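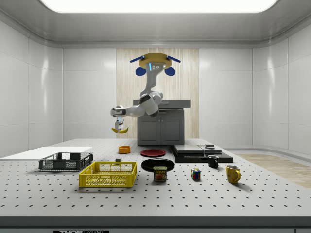

Horácio Aguiar asks whether Provia can go straight over factory melamine doors if they are only washed and scuffed. It can't. Melamine, laminate and thermofoil all need a coat of bonding primer first, and the adhesion figures on this page were taken over Dollow primer on those materials. Bare and previously painted wood can be coated without primer where the notes under Substrates allow it.

Provia Cabinet Enamel
Water-based, two-part, satin

Provia is a pigmented interior enamel for cabinet doors, drawer fronts, face frames, shelving and wall paneling. It is supplied as a base and a hardener in matched containers. Once mixed, it levels and dries like an ordinary water-based trim paint, then crosslinks over the following week to a film that resists hand oils, kitchen grease and household cleaners. It is made by Virumach and replaces the one-part enamel sold under the same name. The two should not be mixed, and the old base will not cure with the new hardener.

The standard colors are white, warm white, light gray and mid gray. Other colors are tinted to order from the neutral base. Deep tints take longer to harden and show burnishing sooner, and we don't recommend them for drawer fronts or for the edges of doors without handles.

Substrates

Solid wood, closed grain (maple, birch, poplar): sand, remove dust, apply two coats. Primer is optional. On poplar it reduces grain raise and usually saves some sanding between coats.

Solid wood, open grain (oak, ash): the grain will show through the film. Fill first if a flat surface is wanted. Provia has too little build to be used as a filler, and a heavy coat laid on to hide grain will shrink back into it.

MDF: faces may be coated directly. Routed profiles and cut edges must be sealed with primer, then sanded smooth before the first coat.

Old paint: sound oil or latex paint may be coated after cleaning and sanding dull. Test latex in a hidden spot. Some older latex paints soften under the hardener and will wrinkle within the hour.

Metal: suitable for primed steel and primed aluminum trim. Not for bare metal, radiator covers or anything that gets hot.

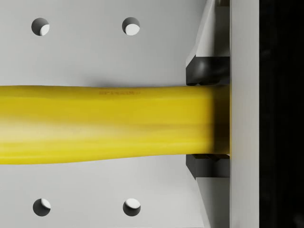
Countertops, work surfaces and floors are outside the intended use. The film is hard enough for a shelf that holds dishes, but it isn't made for standing water, knives or dragged appliances.

Technical data

Type: two-part acrylic-urethane, water-based
Sheen: satin
Mix ratio: 4 parts base to 1 part hardener by volume
Pot life: 3 hours at room temperature
Coverage: 100 square feet per quart, one coat, smooth sealed surface
Touch dry: 1 hour
Recoat: 4 hours minimum
Light use: 2 days
Full cure: 7 days
Maximum surface temperature during drying: 100 °F
Scrub test: 2000 cycles with nylon brush and mild detergent, no exposure of the substrate
Solvent rub test: 200 double rubs with a cloth wetted with rubbing alcohol, slight loss of sheen, no softening
Cleanup: water while wet, hardener residue included

Dry times assume moderate humidity and moving air. In a damp basement the recoat time can double. The scrub and rub tests were run at the Carhuamaca bench on sprayed panels after full cure. Brushed panels gave the same scrub result with more variation in sheen, mostly where the film was thin at the top of a stroke.

Mixing

Stir the base by hand until no pigment remains on the bottom of the can. Pour off what will be used in one session and add hardener to it slowly while stirring. Keep stirring for two minutes. Let the mix stand for five minutes, then strain it.

Do not judge the ratio by eye. Too little hardener leaves a film that looks normal and stays soft around handles. Too much gives a brittle film that chips at the corners of doors. Graduated cups are sold separately, and any clear straight-sided cup with volume marks will do.

Pot life ends before the mix looks finished. Material past three hours may still flow from the brush, but it has begun to react and will not bond well to the coat underneath. Discard it. Adding water to bring it back makes the problem worse. Leave the leftover mix in an open container to harden, and never return it to the can of base.

Application

Remove doors and drawer fronts and take off all hardware. Mark each door in the hinge cup or another place that won't be painted. Wash with a degreaser, rinse with clean water, and let everything dry fully before sanding. Grease pushed into the surface by sandpaper is the usual cause of fisheyes near handles.

Brush: use a fine synthetic bristle. Work recessed panels first, then rails, then stiles. Leave the film alone once it has been laid off. It starts to drag after a few minutes, and brush marks made at that stage don't level.

Roller: foam or short microfiber. Foam leaves fewer fibers and more bubbles. Roll lightly at the end, in one direction, with almost no pressure.

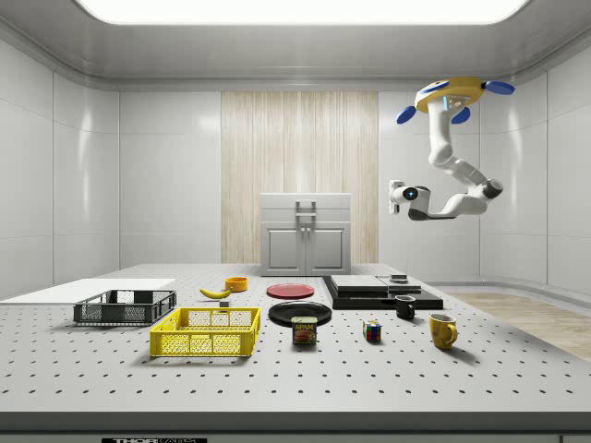
Spray: HVLP or fine-finish airless. Thin with water up to 5 percent for HVLP. Do not thin for airless. Wear a respirator rated for isocyanates and keep others out of the area until it has been aired. The hardener label carries the full precautions, and they apply to spraying and to sanding film that hasn't fully cured.

Coat the backs first, let them dry, then turn the doors and coat the faces. Painter's pyramids may mark a back that has dried for less than four hours. Hang doors from hooks in the hinge screw holes if both sides have to be finished on the same day.

Sand lightly between coats with a fine foam pad. A third coat is worthwhile on shelf edges and on drawer fronts under a sink. More than three coats adds drying time and little else.

Care

For the first week, wipe only with a damp cloth and keep adhesive bumpers off the doors. Bumpers fitted early will bond to the film and lift it. After that, clean with mild dish soap. Avoid abrasive pads, melamine sponges and oven cleaner. Melamine sponges remove marks by polishing the surface, and the shiny patch can't be reversed without recoating.

Small chips can be filled with mixed enamel on an artist's brush. Mix by drops at the usual ratio. Repairs to white remain visible at an angle until they cure, then blend reasonably well.

Pairing with wood

White and warm white are often ordered for cabinets next to pale wood paneling. Warm white is closer to unfinished maple and birch. Plain white makes the same woods look slightly yellow, more so under cool lighting. Order the sample card and view it upright against the panel, in the room's own light. Clear finishes on the wood will continue to amber if they are oil-based, and the match will drift.

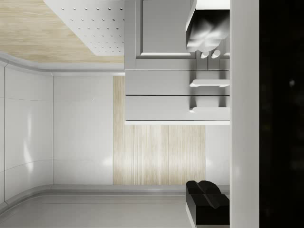

White cabinets and a light wood panel.

Sizes and storage

Provia is sold by the quart and by the gallon, each with its hardener. Unopened cans keep for one year. Opened hardener should be used within three months and kept tightly capped, as moisture in the air thickens it. Protect both parts from freezing. Tinted cans are not returnable.

The July batch of mid gray was slightly darker than the sample card. Cans from that batch carry a dot on the lid. Don't combine them with later cans on one run of doors.

Filed under: Paints & Coatings > Cabinet and Trim > Two-Part

Shared 100 times

3 comments

brushandbucket
Used the warm white on birch face frames with no primer. Two coats covered but I did get grain raise after the first, so sand well. Sheen is lower than the old one-part.

T. in the workshop
Does the hardener come in anything smaller? I only ever do one or two doors at a time and the opened bottle goes thick before I get through it.

marlowe_k
Same here. I decant into small glass bottles filled right to the neck and that has kept it thin enough to pour. Still date the caps. Mine was bad at four months.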